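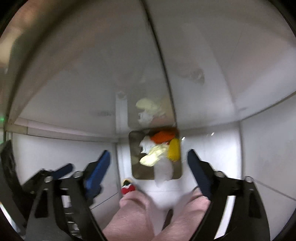 Blue pads, pink laundry, big white box. Good morning from the sorting cell!

1/ A few of you asked how I look after this gripper from week to week, so I'm going to ramble about it over coffee. Fair warning, it's mostly bolts and wiping things down, and I love it more than I probably should.

2/ The job is simple to say and fiddly to do. Mixed fabric goes into the enclosure, the fingers reach in, pinch one piece and bring it out. Knits, thin cloths, folded things, they all behave differently once you squeeze them, and the pads are what decide whether you get one piece or three (ask me how I know).

3/ So, pads first. I clean them every morning before anything else, with a barely damp cloth and no soap. Lint builds up on the faces so slowly that you don't see it, and then one day the thin stuff starts sliding out and you spend an hour blaming the software. I spent that hour. I spent it twice, if we're being truthful.

4/ After that I look at the angle. The pads are meant to face each other, leaning in a little, and if one gets knocked around it'll grab with a corner and leave the rest hanging. I close the fingers on a strip of plain paper and tug. If the paper swivels, the pad needs straightening. If it pulls back evenly, off we go.

5/ Now the bolts! Four round silver ones on the black plates, two per side. Every 200 picks I stop and go over them with the small driver, always left side first so I don't lose my place when somebody comes by to chat. A dot of paint marker across each head and onto the plate is the best trick I know. One glance and you can tell if it's crept.

6/ That one came from Valentyna Holovko, who trained me on the old Bastos cell and put paint dots on everything, including her stapler. Valentyna, if you're reading, I'm on my third marker this year and I think of you every time.

7/ Under the plates there's the linkage, and this is where thread ends go to live. Tweezers and a flashlight, fingers open, power off, and please do the power off part even when you're in a hurry. I got 26 little bits of yarn out in June and lined them up on the bench like a proud cat.

8/ The enclosure gets a wipe too, and I follow the seams where the white panels meet, all the way up over the curve. Fluff loves a seam. There's a gray smudge up on the right that I keep meaning to go after, so consider this my public promise.

9/ Someone at Uteck asked if I keep a log. I do, on paper, in a notebook that hangs off the bench on a string. Time, pick count, what I touched, anything that felt off. Pads last me to 330 hours or so on a good stretch, and I only know that from the notebook.

10/ Next up is the spare pad set from Falalis, which should be here before lunch. I'll swap the left side first and run the pink stuff through again to compare. If anybody has a favorite way of getting old adhesive off a pad mount without scratching it, please tell me, I'm all ears and I have a full pot of coffee.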